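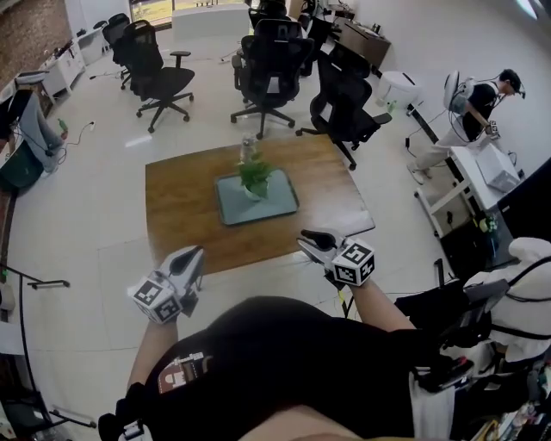
Is the Vitora card worth keeping now?
Print this thread | E-mail this thread

mudflap_annie
Wed 1 November
Got the letter. Starting in January the Vitora grocery card goes from "free with your first shop" to 104 dollars a year, and in exchange we receive "an elevated relationship with our stores." I have been buying onions there for a decade and would have said the relationship was elevated enough. Is anyone keeping theirs?

greylag
Keeping mine. I went through my statements and the discounts came to 197 dollars last year, so I'm still ahead after the fee. Not by a yacht, but ahead.

two_left_boots
Ahead compared to what, though? The card price at Vitora is the regular price at Firnov. They mark the coffee up, hand you a card that marks it back down, and you drive home feeling like a bandit.

greylag
Compared to shopping at Vitora without the card. I live four blocks from it. Firnov is across the river and has a parking lot designed by someone who'd been hurt by cars.

two_left_boots
So you're paying 104 dollars for the privilege of not crossing a bridge.

greylag
Yes. Have you seen the bridge?

saltine
The Firnov lot is fine if you go in from the Unach Street side. Everyone piles in at the front and then complains about it online.

mudflap_annie
Please don't tell people about the Unach Street side.

pennywhistle88
I let mine lapse in my head the minute I read the letter, then went in on Saturday and they had butter at card price only, limit 2. I bought the limit. I don't even bake. Whoever runs that place understands me better than my family does and I suppose that's the elevated relationship.

oldcrank_ii
I've said this in other threads and will go on saying it. Loyalty used to run the other way. You were a good customer, so the butcher threw in a bone for the dog. Now you pay by the year and they tell you when you may have butter.

saltine
Did you have a dog?

oldcrank_ii
No. I made soup.

hallway_fern
Going to disagree with the coffee claim. I compared the two stores in the spring for my own amusement, and coffee and cereal were cheaper at Firnov, but eggs, rice and anything frozen were cheaper at Vitora even with no card. It depends what you eat. I realize this is a boring thing to post.

two_left_boots
Spring prices. Check the rice now.

hallway_fern
I will not be checking the rice now.

mudflap_annie
Does anybody use Yadav for the dry stuff? The big sacks, I mean. I keep hearing it's half the price, but I'd need somewhere to put a sack.

saltine
Yadav is very good for lentils and flour, and they don't have a card, an app or a letter. Cash only before noon for reasons I've never gotten out of them. Take a lid that fits your bin, because the sack doesn't close again once you've opened it.

pennywhistle88
Can you split a sack with someone? I'd go halves on flour. I have all this butter.

oldcrank_ii
I'd take some of the butter.

mudflap_annie
OK, sack split, I'm in for a third if it's the bread flour. Still haven't decided about the card. The letter says I have to call to cancel and the number is only staffed on weekday mornings — when I am, as they well know, at work.

greylag
You can do it at the service desk. Bring the card and something to read.

Contact the moderators | © Town Pantry Boards | Back to top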